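Ullemstead Robotics Club: Recording the sock task with the hand-held gripper

Each pair should produce 28 clean recordings before moving on to training. Use the Divley tabletop and the club's white socks only. Coloured socks belong to the second data set.

1. Check the fingers

Look at the grip pads before you start. Frayed edges and loose threads are acceptable as long as the pad still covers the gripping face. Change a pad that slides under your thumb. Move each link by hand and feel for play at the brass bushings.

2. Set the start position

Lay the sock flat. Hold the gripper open over bare wood with the sock off to one side, then start recording. Vary the side between runs. A model trained on one side only will reach the same way every time.

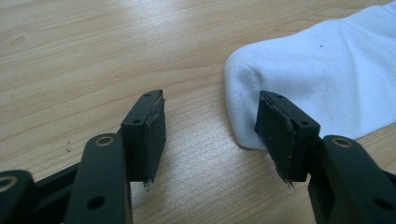

3. Approach and grasp

Move at a steady pace and keep the wrist level. Aim for the ribbed cuff, where the knit is thicker and gives the pads more to hold. Close on a single fold, lift, pause for 2 seconds, and set down.

A second white item may lie near the sock. Leave it alone during the run. Keep the fingers fully open until the pads are on either side of the cuff.
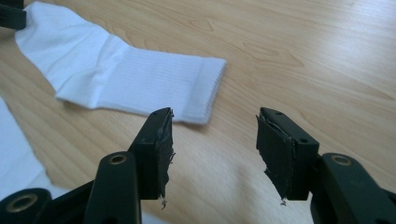

Waraponn's pair disagrees on the cuff. Waraporn Limsakul writes that the toe end gave them fewer dropped socks, and asks whether both grasps can go in the same set.

They can, if the log says which was used. Write "cuff" or "toe" in the grasp column.

4. Save and label

Name each file with the pair number and run number. Delete any run in which the sock was nudged by hand. Copy the rest to the Pongsiri folder before 4 pm. The shared set stands at 98 runs and training starts at 201.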